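Urnari Bible Lesson Kit, Old Testament Set
Item 433

Ketileo says this kit will "hold any class for a full quarter." We doubt it. You get nine lessons, a leader's book and a wall timeline, and a quarter runs longer than that.

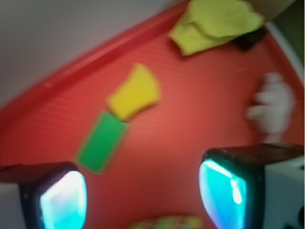

Yellow-green cloth on a red tray.

The timeline covers 3000 years and is too small to read past the second row of chairs. The lessons on Ruth and Jonah are sound. The one on Job asks too much of second graders.
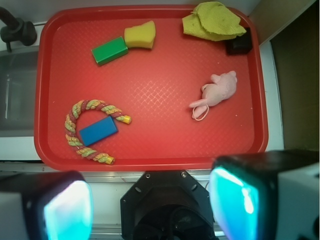 Red tray with pink plush mouse, green block and yellow sponge.

Leader's book: 200 pages, stapled. Ships from Vustavholm. Returns accepted if unmarked.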